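手持ちグリッパー、2台セットを買うか1台ずつ増やすか迷っています

カテゴリ:ロボット・自動化 > 機材の購入と予算
閲覧 1,954

Judit Virág さんの投稿

はじめまして。小さなチームで、家の中の片づけ動作(服をたたむ、しまう、椅子にかける、など)のデータを集める準備をしています。ロボットアームはまだ先の話で、まずは人が手に持って使うグリッパーだけを揃えるつもりです。

候補はFlallauの手持ちタイプと、Wuketsideの両手セットの二つ。Flallauは1台ずつ買えるので最初の出費が軽いんですが、両手でやりたい作業が多いんですよね。Wuketsideは最初から左右2台と台座がついてくるかわりに、予算の半分以上がいきなり飛びます。

予算の締めが8月で、それを過ぎると次の枠までかなり待たされます。とりあえず片手で始めて後からもう1台、というのはアリでしょうか? あと、本体以外に何を見積もりに入れておけばいいのかも全然わかっていません。指先のパッドって消耗品ですか? 手袋は? 細かいことばかりですみません、経験のある方いたら教えてください!

Prevwood さんの投稿

両手セット一択。後から足すと型番が変わってて左右が揃わないことがあります。うちがそれでした。

パッドは消耗品です。多めに買っておいてください。以上です。

Attila Boros さんの投稿

ちょうど去年、同じところで悩んで予算書を3回書き直した者です。長くなりますがおつきあいください(笑)

先に結論を書くと、服をやるなら私も両手に賛成です。タオルを半分に折るくらいなら片手でもなんとかなるんですけど、セーターとか、袖のあるものになった途端に片手だと本当につらい。片方で押さえて、もう片方でつまんで持っていく、これが基本の動きになるので、片手で集めたデータは結局あとで撮り直しになりました。あの数週間は返してほしいです……。

片手から始めてよかったという人も知っていますが、その人は引き出しの開け閉めと、コップを棚に戻す作業しかやっていません。なので、やりたい作業を先に紙に書き出して、両手が要るものに丸をつけてみるのが早いと思います。丸が半分を超えたらもう両手で。

見積もりに入れておいたほうがいいものを、うちの書類から抜き出しておきます。

1. 指先のパッド
Prevwoodさんの言うとおり消耗品です。布をつまむだけだから減らないだろうと思っていたら、そんなことなかった。うちは8組まとめて注文して、それでも途中で買い足しました。色や厚みの違うものを混ぜると把持の感じが変わるので、同じ品番で揃えるのがおすすめです。

2. 手袋
意外と忘れます。長く握っていると手のひらが痛くなるし、サイズが合わないと引き金まわりの操作がもたつきます。使う人ごとに1双、できれば予備も。高いものじゃないので遠慮なく入れましょう。

3. 上に載せるマウント
スマホや画面をグリッパーの上に立てる構成にするなら、マウント代と、それで増える重さの両方を考えておいてください。私はBaeのマウントにしましたが、1個169ユーロで、左右分となると地味に効きます。できれば買う前に、載せた状態で実物を持たせてもらうといいです。午後3時ごろには腕がぷるぷるしてきますから!

4. 場所と小道具
ここが一番読めませんでした。作業台のほかに、服をかける椅子や、たたんだものを置く座面も作業の一部になるので、両腕を前に出して椅子とテーブルの間を行き来できる広さが要ります。小道具は新しく買わなくても、家にあるセーターや布、箱、クッションの類で十分でした。うちの服の区画はだいたいこんな具合で、オレンジのクロスのテーブルと、椅子が2脚。縞のセーターはたたんで座面のほうに置いています。

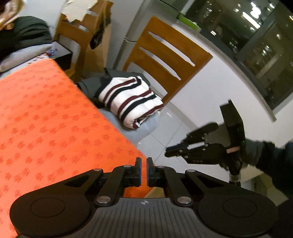
5. 予備費
輸送中の破損とか、ネジの紛失とか、ケーブルの長さが足りないとか、そういうのが必ず出ます。うちは本体価格のほぼ8%を予備費として書いたら、そのまま通りました。理由の欄は「消耗部品および接続部材」とだけ。

8月の締めに間に合わせるなら、見積書は今すぐ両方の会社に頼んだほうがいいですよ。Wuketsideは返事が早かったですが、私のときは納期の回答だけ別便で、それを待つうちに締め切り前日の夜11時になりました。もうあれはやりたくないです。

Judit Virág さんの追記

お二人ともありがとうございます! さっそく作業を書き出してみたら、ほとんど全部に丸がつきました……。両手セットで見積もりをお願いすることにします。手袋は完全に頭から抜けていたので助かりました。

Borosさん、もしまだ見ていたら、左右で別々の人の手に合わせた手袋を買う必要があるかだけ教えてください。うちは2人で交代して使う予定です。

Attila Boros さんの返信

1人が左右とも持つなら、人ごとに1双で大丈夫です。交代のときに手袋ごと替えるだけなので、2人なら2双と予備。手首に名前を書いておくと取り違えません。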